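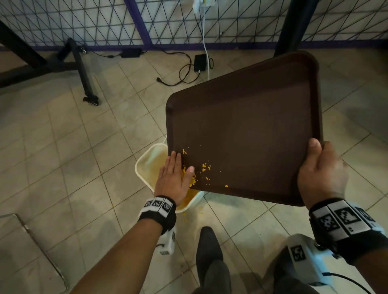

Isn't it too early to write rules for robots that can barely clear a table? A reader put that to us after our first handbook came out, and we still hear it often. Our answer is that the habits get set early. If a task is shown to a machine ten different ways, with no record of which way was meant, the mess is hard to fix later.

About Gimora

Gimora writes working rules for robots that do cleaning and food service jobs. We started in Prerkolthorpe with two desks and a shared kitchen, and we still have the kitchen. We don't build or sell robots. We write down how a task should be done, how a person should show it, and what has to be true before anyone calls it finished.

Our main handbook, Brola, runs to 88 pages. It covers clearing, wiping, sorting and carrying, along with the handling of waste. Each task has a start state, an end state and a list of faults. The list of faults is usually the longest part.
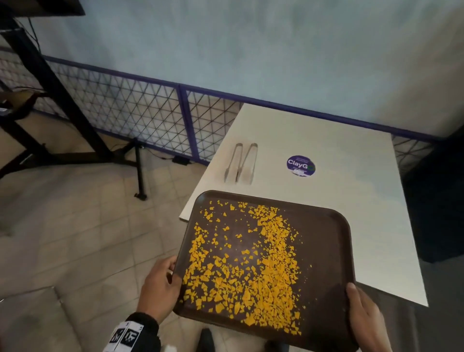 Most of the wording in Brola comes from doing the task by hand, over and over, and arguing about the result. A rule that two people read in different ways goes back to be rewritten. Clients can send us a rule they find unclear, and we reply within seven working days.

How we judge a task

A task ends when the area is ready for the next person, and the rules say so in terms that can be checked. Speed is scored separately and never makes up for a fault. For scraping a tray, the check takes in the bin and the floor next to it. One small yellow crumb on the tiles by the base of the bin is enough to mark the task as open, even if the tray itself is clean.
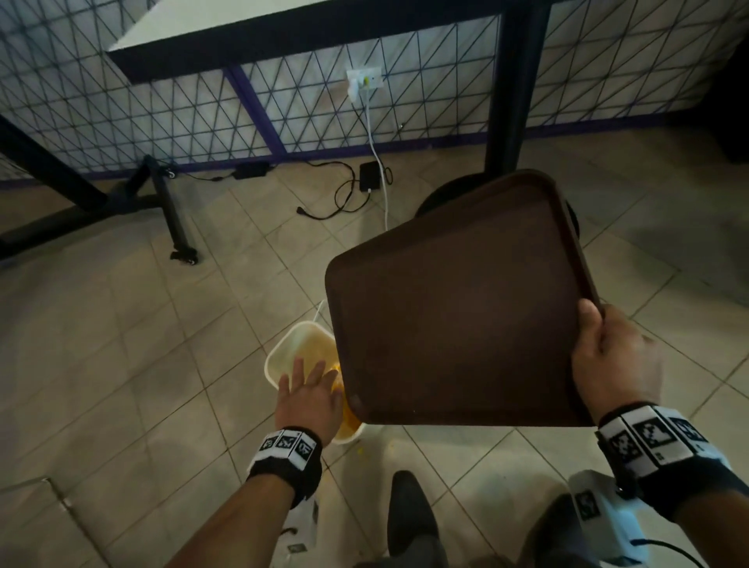 People who show tasks for us follow written rules too. They can stop at any point without giving a reason, and a stopped run is kept and labeled as stopped. Black bands with marker blocks are worn on both wrists, with the marker blocks left uncovered. Sleeves stay clear of the blocks. Loose cables on the floor are noted on the run sheet along with their position.

Kakakhel, our training program, teaches these rules to outside teams. The next course opens in October — places are limited by the size of the kitchen.

Page last updated Monday, January 4, 2021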